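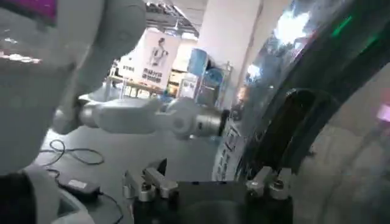
3.2 Sampling and interview procedure

Households were drawn from the two valley parishes, Cuvach and Jurnimar, using the water board's billing list as the frame. The list misses anyone on a private well. We come back to this in 5.1. Of 502 addresses written to, 100 agreed to a first visit; the rest did not reply or had moved. No second letter was sent, there was no money for it.

Interviews took place in the home, usually the kitchen, early evening. Each ran to a fixed sheet of 12 questions on how the household stores, reuses and throws away water in a dry month, then an open part. The open part was meant to be short. It rarely was — people wanted to talk about the old cistern at Erkero and who had let it silt up, and we let them. Those passages are coded separately (code H, "grievance and memory") and are not used in the regressions.

Respondents kept a water diary through May. One line per day: garden, washing, animals, other. Litres where a meter was fitted, buckets otherwise. Bucket sizes differ a good deal between the parishes so each household's own bucket was measured at the first visit and the entries converted. Three diaries came back with the columns swapped and were put right by hand. One was lost in the post.

Following Takagi's earlier work on shared taps (Masanobu Takagi, pers. comm.), we asked who in the house does the carrying and not just how much is carried. This changed the wording of questions 4 and 7 after the pilot. Pilot answers to those two are therefore left out, the rest of the pilot is kept.

3.3 Measures

Storage is the total capacity of tanks, butts and drums in regular use, in litres, capped at 500 for the main models. The cap affects a handful of farms with large tanks, mostly up the Kaplan road, which would otherwise pull the slope by themselves. Results without the cap are in the appendix, and the sign does not change.

Reuse is a simple score, one point for each kind of second use named without prompting (rinse water on beds, bath water for flushing and so on). Prompted answers not counted. We did try weighting the score by volume but the diaries are too patchy for this, espcially for washing.

Household size is the number sleeping there on most nights of the diary month. Weekly lodgers are in, students away at term time are out. Rainfall is from the Jurnimar gauge for both parishes; Cuvach has no gauge of its own and sits a little higher, so its figures are probably slightly low.

Missing values were left missing. Where a diary had gaps of over a week the houshold was dropped from the daily series but kept for the interview tables, which is why the base changes between tables.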